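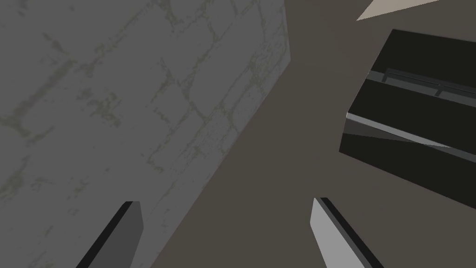
4.2 What we changed between the two seasons

I should say up front that I mentored one of these teams for most of the study, so I'm not a neutral party, and I've tried to keep my own team's numbers out of the parts where that would matter. With that said, I want to talk about scouting, which is the thing I got most curious about after our first season of interviews.

For anyone who hasn't sat in the stands with a clipboard: scouting is when students watch the other teams' matches and write down what each robot does, so that when alliance picking comes around you have more to go on than "the blue one looked fast." Every team in our sample did it. What they did with the sheets afterward was a whole different story! One team had a beautiful binder (tabs and everything) that went home in the same tote it came in, and I don't think it was opened between the last qualifying match and the drive back.

So in the second season we asked 8 teams at the Bravden and Urkow events to try one of two setups. Four of them kept scouting the way they always had, with their own sheets and their own habits. The other four used a short form we called Parri, which has far fewer boxes to fill in and one big open space for notes. We built Parri on top of Truniseck, the spreadsheet tool our league already used for match schedules, mostly so that students wouldn't have to learn anything new in the week before an event. Altogether we collected 2427 match entries across both groups (Figure 4 breaks these out by event and by team).

I went in expecting the shorter form to be more accurate. It was, a little, on the scoring counts, and the gap was small enough that I wouldn't build a season around it. Where the two groups really pulled apart was in the notes. The Parri students wrote a lot, and they wrote things you could use: "stops to line up every time," "driver backs off when you get close," "lost comms right after the hit, came back." The students on the older sheets had a comments line too, but it was down at the bottom under a pile of checkboxes and most of them left it blank. When I asked one sophomore about it she told me she figured it was for emergencies.

We pulled 750 of the entries and had two mentors from outside the study read them side by side with match video. They agreed with each other on most entries and argued happily about the rest, mainly over defense, which has always been hard to score. Is a robot playing good defense if the other team simply had a bad match? We never settled that one, and in the end we kept both readings in the data and marked them as split.

4.3 Tired scouts

Something we hadn't planned to look at was the time of day. By late afternoon the entries get shorter in both groups, and the mistakes creep up. Team numbers get swapped, and a match here and there goes missing. I've done this job myself on a metal bleacher after a 5 a.m. bus ride, so I can't say I was shocked, but it was still strange to see it so clearly on a chart. Two teams rotated their scouts at lunch and again in the middle of the afternoon, and their late entries held up much better than everyone else's. The other six had the same students in the same seats all day.

I'd love to tell you that rotation is the fix, but those two teams were also the biggest ones in the sample. They had kids to spare. A small team with its whole roster in the pit or on the drive team can't do that, and I don't want a coach of a team like that to read this and feel scolded. A few of the small teams have started sharing scouts with each other, which raises its own questions about trust once picking starts, and we come back to that in Section 5.

One last note on the data. The Urkow event in March ran behind schedule and dropped its final round of practice matches, so the practice entries in our set come from Bravden only. Qualifying and playoff entries come from both.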